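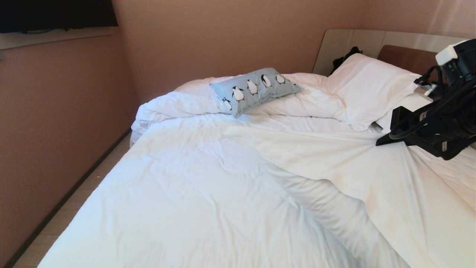 Guesthouses in Skosau will pay a new laundry water fee

Print this page | E-mail this story

Small guesthouses in Skosau will have to pay a yearly fee for laundry water from August, the town council decided on Friday evening. The fee is 54 crowns for each rented room and it concerns 203 registered houses.

Until now only the hotels were paying. The council says that the guesthouses together use more water for bed linen than the two big hotels, and that the old pipes in the Vurnitz quarter cannot carry it in the summer months.

Renu Kashyap, who rents four rooms near the station, told the meeting that the fee is not fair for the houses which send their sheets to an outside laundry. "I pay already to Tendine for every bag," she said. "Now I will pay a second time for water that I do not use."

The council answered that such owners can ask for a reduction of 20 percent if they show the laundry bills from the last season. The form will be available at the town office.
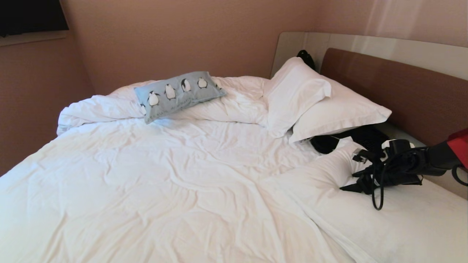
White duvet and penguin pillow on a double bed.

Shakuntala Katiyar of the water department said the money will go to the repair of the pipe under Bhardwaj Street. An owner who does not register the rooms in time can receive a fine of up to 3000 crowns.

The hotels will continue to pay by meter. A proposal to put meters also in the larger guesthouses was moved to the next meeting.

Last updated: Friday, 9:40 p.m.

Contact the newsroom | Copyright Skosau Local News | Back to top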